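**Taking kids to the Prirnow robotics open day, worth it? And what's the snack packet thing?**

**mozzie_bait**

Hi all, we're thinking of driving over to the Tisten open day with my two (seven and ten) plus my dad, who used to run a packing line and will have opinions. It's 70 km each way for us so I'd like to know it's not just posters and a bloke with a laptop.

A mum at swimming said the best bit was a gripper bench where they pick up chip packets, and that you get a go yourself. Is that right? Is there a wait? Also is there anywhere to eat, or do I pack lunch? Dad can't stand for ages either so if anyone knows about chairs, ta.

---

**Isla Grimshaw**

We went in March and I'd go again tomorrow! Get there when the doors open if you can, because we waited 25 minutes for the gripper bench and by lunch the line was right back to the Vudton stand.

Yes, it's the hand-held gripper, and yes, visitors get a turn. You hold the thing yourself and try to pick up packets, and it's much harder than it looks (my son went in very cocky). The fella running it told us soft packaging is a pain for machines as it changes shape every time you touch it. I sort of knew that but hadn't thought about it until I had a chip bag sliding away from me. I saved two of the shots taken from the gripper's end of things.

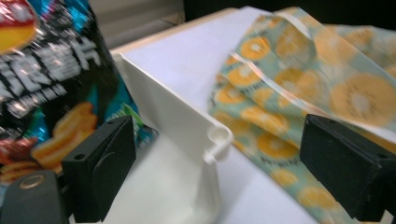 *Going in between the black chip bag and the fruit-print stuff, white tray or box in the middle.*

Your dad would like the packing talk, I reckon. It was in the side hall, there were chairs, and the speaker had worked in a biscuit factory and took loads of questions. She went over time and no one minded. My husband asked about suction cups versus fingers and got a very long answer, which he has since repeated to me twice.

The fingers on this one are pretty plain black blocks, and what you learn fast is that a fold is your friend. Go for the flat middle of the packet and it skates about. Get a bit of the edge between the fingers and you've got something to hang on to.

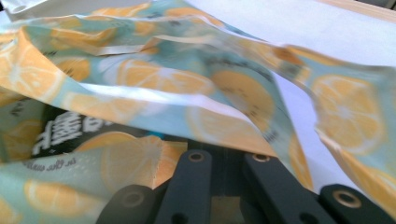 *A folded edge of the lemon-print packet between the fingers. Shiny stuff, look at the glare on it.*

My daughter wanted to know how a computer is meant to tell what's packet and what's reflection, and the fella said that was a good question and they argue about it at work. She was chuffed.

Food: there was a sausage stall and a coffee van, both cash only when we went. I'd pack lunch. Parking is in the paddock behind the Ngata building, and you'll want proper shoes.

Sorry, that got long!

---

**petrolhead_961**

its alright. kids stuff mostly. the big arm in the main hall is worth seeing, they run it on the hour. toilets are at the back past the forklifts

---

**Tegan from the hills**

Agree with most of what Isla said, but a couple of things for a seven-year-old. The gripper was a bit chunky for my youngest's hands and she needed me to help with the squeeze, so maybe talk that through beforehand if yours is the "I'll do it MYSELF" type. We had tears, then a hot chocolate, then a second go, which went better.

The main hall gets loud when the arm is going. We took earmuffs and I was glad of them.

For your dad, ask at the front desk for a stool. They lent one to my neighbour and she carried it around all morning. And if you're coming by bus, the 162 stops at the Prirnow roundabout and it's a flat walk from there.

---

**mozzie_bait**

Legends, thank you. Earmuffs and lunch it is. Dad has already started writing down questions for the biscuit lady.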